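We use cookies to improve your visit. Accept | Settings

Notebook, Henau bench — March 23, 2020

Reading time: 2 min

Lactose strips, lot 119, second week of storage test

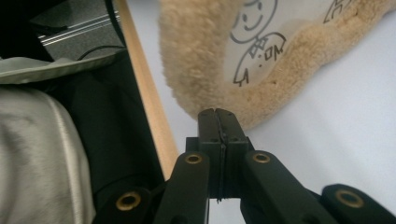 What I did today

Opened one pouch from the fridge and one from the warm cabinet. Both pouches were still well closed. I used the same milk samples as on the first day, the normal one and the lactose-free one from Kirkitz, and I waited the full time on the leaflet before reading.

Fridge strips: control line clear, test line as expected in both milks. Warm cabinet strips: control line clear, but the test line in the normal milk is paler than I would like. The reader gave 3,862 for the fridge strip and a lower value for the warm one. I forgot to write the second value before the reader switched itself off, so I must repeat it.

Humidity in the warm cabinet was 76 % this morning. It should be lower. The small bag of drying agent on the bottom shelf is probably old, I have put a new one.

Questions

Does the paler line come from the heat or from the humidity? With this set-up I can not separate the two. I would like to keep 19 strips in a dry warm box — Lencho has such boxes — and compare again in April.

The leaflet says "read the result in good light". For home users this is not clear enough, in the evening I myself was not sure about the pale line. Please, who is writing the next version, add a colour card.

Still to do

Repeat warm strip reading.
Ask Celtia for the new pouch foil, they promised a sample.
Label the opened pouches, two have no date on them.

Recent entries
Gluten swabs on wooden boards
Pouch sealing, first trial
Cleaning the strip reader
Oat drink as a blank sample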